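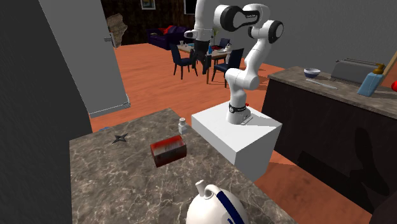 Planner goes through the kettle handle – what am I missing?

Asked by villa_kitchen, May 11, 2022

Hello all, and sorry if this has been covered before. I'm running pick tests in a simulated kitchen, with Pomo doing the motion planning and Vusari handling physics. The small white bottle at the back of the counter is the target. Out of 200 runs, 28 ended with the arm sweeping into the kettle on its way over.

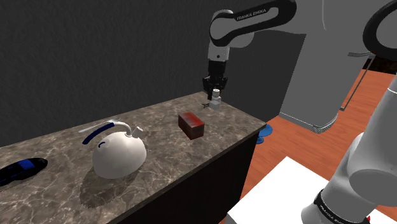 The red box never gets touched, which puzzles me, as it sits between the kettle and the gripper. I've raised the clearance to 30 mm and it made no difference at all. Any ideas would be very welcome!

2 answers

Settimio Melis
I had just this trouble in January and lost a good week to it, so you have my sympathy. Check which collision shape the planner loads for the kettle. Mine had the body only – the handle and spout were in the visual mesh and nowhere else, so the planner thought that space was free. A box is hard to get wrong, so yours is probably fine. Split the kettle into a few convex pieces, load those on both sides, and run the same seeds again.

flemar_fan
try a different planner, i use Flemar and never see this. or up the iterations, mine is on 490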